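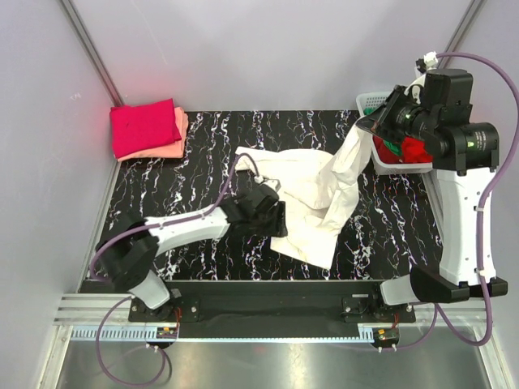 Dudham Accord

The Dudham Accord is a trade and customs agreement between the Lekness Union and the neighboring republic of Coltix. Signed in December after 14 months of talks. It replaced an older tariff treaty that both sides had mostly stopped following.

Background

Trade between the two had been governed by yearly waivers. Each waiver had to be renewed by all 24 member regions of the union, and in practice one or two always held out for something. Fishing quotas, usually. Coltix exporters complained of trucks held at the border overnight. A change of government in Coltix brought in a cabinet openly cool toward the union, and many in Lekness expected the talks to colapse. They were paused twice, then moved to Dudham, a river port with no strong tie to either side.

Terms

The accord has four chapters: tariffs, customs checks, farm goods, and disputes. Main points:

Tariffs on most factory goods dropped to zero in stages.
A single customs form, accepted on both sides of the border.
Limits on dairy and grain imports kept, with a review every four years.
Disputes go to a joint panel which sits in Dudham.

Services were left out. So was labor movement — the union wanted it, Coltix refused.
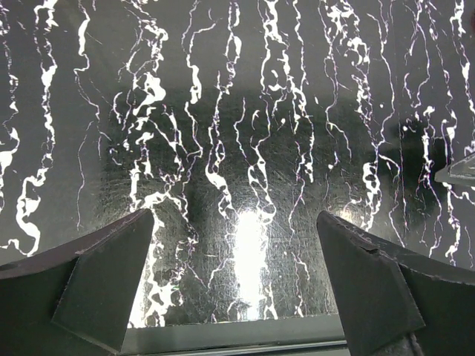 Reflections on a dark, scratched surface, with a gripper finger on either side.

Ratification

Passed easily in Coltix. Slower in the union, where the Xiong region voted it down the first time over grain. A side letter promising 200 million in farm support was added and the second vote went through. Critics called the letter a payoff. Its legal standing is still argued over, as it was never attached to the main text.

Reception

Business groups welcomed the single form. Farm unions on both sides did not like the review clause, for opposite reasons. Opposition parties in Lekness said the deal gave away to much leverage before any talks on security.

Later developments

The joint panel has heard few cases, most of them about labeling. Talks on a services chapter opened and then stalled. The first review of farm limits is pending.

See also

Lekness Union common tariff
Foreign relations of Coltix
Xiong grain vote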